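Unit 4 Handout: Working Rules for Shared Tabletop Cells
Ustovora Automation Course

Read this before your first bench session. The rules apply to every cell in the Wovia lab, including the two at the back that still run the older controller.

1. Before power-on

Walk the full reach of the arm and look for bags, cables and cups. Check that the emergency stop is released and that you can reach it from where you plan to stand. Read the last entry in the bench log. If it reports a fault and there is no sign-off under it, leave the cell off and tell the instructor.

2. Speed and distance

Teaching and hand guiding are done at reduced speed, up to 90 mm per second at the gripper. This is our own lab limit and is lower than what the controller allows. One person holds the enabling device. Everyone else stays outside the floor tape – this includes people who are only watching.

3. Objects on the table

Set out what the task sheet lists and put the rest back on the shelf. Food items used in handling tasks are not to be eaten afterward. Flat items such as bread need a low approach, so check finger clearance above the plate before closing the gripper. Glare from ceiling lights moves as the arm moves. Keep the lights at the same setting for a whole set of runs.

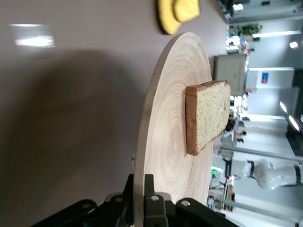
4. Recording runs

Give each run a number and write down the task, the start time and the result. Failed runs stay in the record. In the Seltevgate set, 667 runs were first logged without a result and had to be reviewed by hand, which took most of October.

5. Stopping and leaving

Park the arm, open the gripper, then cut power. Wipe the table. Sign the log.

For next time: read the Sárközi notes on risk assessment, sections 2 and 3, and bring a one-page assessment of your own cell. List each hazard, who could be hurt and what you would change first.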